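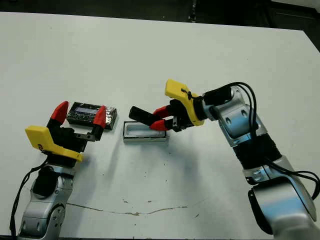

## Dristel: Progress report on the Rirel setting book

Sep 27, 2019

This report covers the work done on *Rirel* since the first installment of the grant was paid. It follows the headings in the reporting form, except that we have split "Activities" into separate parts for writing, art and testing because they are at different stages. Spending is at the end.

## Where the project stands

The manuscript is complete in draft and about half of it has been through a full edit. The rules chapters are further along than the setting chapters. Interior art is on order and arriving in batches. The cover is finished. We have a signed quote for printing, and we still expect to have books ready to ship in March.

One deliverable has changed. The application listed a separate booklet of ready-made characters. We would like to fold this into the main book as an appendix, for the reasons given under "Changes we are asking you to approve."

## Writing

*Rirel* is a setting book for Asura, our own rules system. It describes a river country in the years after its canal authority has collapsed, leaving the locks, tolls and water rights to whoever can hold them. Players take the part of a barge crew. The book gives them a boat, debts, a route and a reason to be on it.

The draft has the following chapters:

- Introduction and how to use the book
- The river and its towns
- The lock houses (the main factions)
- Making a crew
- The barge: rules for boats, cargo and repairs
- Water law and tolls
- Running the game
- A starting adventure, "Low Water at Desjardins"

The town chapter came in long. Every town had its own history going back several generations, and most of that never came up when people played. We have cut those histories to a paragraph each and used the space for things a game master can put in front of players: who runs the dock, what is for sale, what is going wrong this week. A few of the cut pieces are good enough to put on our website as free previews after release.

The water law chapter was rewritten from the ground up. In the first version, tolls were worked out from cargo weight, distance and the standing of the crew with each lock house. It gave sensible results and it took too long. The new version uses one roll and a short table. Standing still matters because it moves the crew up or down the table.

"Low Water at Desjardins" is the part we are happiest with. Desjardins is a lock town where the water has dropped too far for loaded barges to pass, and the crew gets stuck there with a perishable cargo and several other crews in the same position. It can be run in two sessions. It introduces tolls, repairs and one of the lock houses, and it doesn't assume anyone at the table has read the rest of the book.

## Rules changes since the application

The application described crew stress as a shared pool of points. We kept the pool but changed how it empties. Before, players could clear it by resting in any town. Groups stopped at each town, rested, and moved on, and the pool never got high enough to matter. Now a crew clears stress only by spending money or by calling in a favor. That ties it to the debt rules, which were sitting off to one side.

Boat damage was also too harsh. A single bad roll at a weir could end a campaign. Damage now goes first to cargo, then to fittings, and only then to the hull, and the players choose which fitting is lost.

We dropped the rules for racing barges. They were in the outline we sent you, so we mention it here. They worked as a side game but took up eight pages, and very few of the test groups used them. They may come back as a short download.

## Playtesting

Testing has been in two rounds. The first round used the unedited draft and was run by our own staff, which was useful for finding rules that didn't work at all. In the second round we sent out the files and stayed away, so that groups had to rely on the text.

We received 107 completed feedback forms from the second round. The form had a short set of fixed questions and an open box at the end. The main points that came back were these:

- Crew creation is liked and is quick. Several groups said they would use it with other games.
- The debt rules were misread more than any other part. Many groups charged interest every session when the text meant every trip. The text now says "trip" throughout and defines it once, at the start.
- Game masters wanted more help with what the lock houses do when players aren't involved. We have added a page of faction moves for each house.
- The index in the test file was wrong in many places. It was made automatically and it will be replaced with a proper one after layout.
- Opinions on the tone were split. Some groups played it as a grim book about scarcity, others as a comedy about bad neighbors. We have left this alone. The advice in "Running the game" covers both.

The comments on "Low Water" were mostly about the ending. The draft gave two outcomes, and groups kept finding a third, which was to unload the cargo, carry it around the lock and strike a deal with a barge on the other side. That is now written up as a full option with its own costs.

There will be no third round. We will send the edited rules chapters back to a few of the groups that gave the most detailed answers and ask them to check specific pages.

## Art and maps

The cover has been delivered and approved. Interior illustrations were ordered in three batches. The first is in, the second is due in sketch form next month, and the third will be ordered once we know which pages need filling.

The large river map is done in line and still needs color and place names. We are holding the names until the town chapter has been edited, since two towns were merged and one was renamed. The deck plan of the barge has gone through more versions than expected. The first was attractive but too small to play on. The current one is drawn to a scale that works with standard figures and will also be offered as a printable file.

All artists are paid on delivery, and all payments to date have been made.

## Layout and accessibility

Layout begins when the town chapter clears editing. The template is ready and was tried on the crew chapter. We made the body text one size larger after seeing it on paper, and table shading was made lighter so the tables can be photocopied.

The grant conditions include a digital edition that works with screen readers. The template has tagged headings and tables, and every map will have a written version listing the towns in order along each stretch of water, with distances. Writing these took longer than planned but it was a good check on the map. It turned up two places where the text and the map didn't agree.

## Printing

We asked for quotes on several run lengths and settled on 2,000 copies, as in the application. The quote we accepted includes a sewn binding, which was listed as optional in the original budget. The paper stock is slightly thinner than the sample we showed you. We asked for a test section on this stock and there was no show-through on the art pages.

## Changes we are asking you to approve

1. **Character booklet.** The ready-made characters would become an appendix, and would also be released as a free file. A separate booklet has to be packed with each copy, and the packing cost was more than the printing cost. Test groups also told us they printed the sheets from the file anyway. The content itself stays the same.

2. **Moving money from travel to editing.** Some $2,000 of the travel line was meant for demonstrations at a spring convention that falls before the books will be ready. We would like to use it for an outside proofread of the full text and for the index.

Neither change affects the total of the grant or the release month. We would need an answer on the first before layout starts.

## Spending to date

| Budget line | Status |
|---|---|
| Writing | Fully spent, on budget |
| Editing | Partly spent, expected to run over without the transfer requested |
| Cover art | Fully spent, on budget |
| Interior art and maps | Partly spent, on budget |
| Layout | Not started |
| Printing | Deposit paid |
| Travel | Unspent |
| Accessibility work | Mostly spent, slightly over, covered by Dristel |

Receipts and invoices for the period are in the attached folder, numbered to match the lines in the table.

## Risks

The main risk to the schedule is the town chapter. It is the longest in the book, other pages refer to it constantly, and the map names depend on it. If the edit runs more than two weeks late we will start layout with the rules chapters and place the towns last. That is awkward for page references but it protects the print date.

Shipping costs are the other concern. Our estimate was made from last year's rates and we will get new figures before taking orders. Any increase will be shown to customers as a separate shipping charge and won't come out of the grant.

## Next period

- Finish editing the town and faction chapters
- Color and label the river map
- Order the last batch of interior art
- Lay out the full book and send it for proofreading
- Build the index
- Send final files to the printer
- Put up the first free preview, which will be the crew chapter

The next report is due when files go to the printer. We will send a copy of the laid-out crew chapter before then if it would be useful to you.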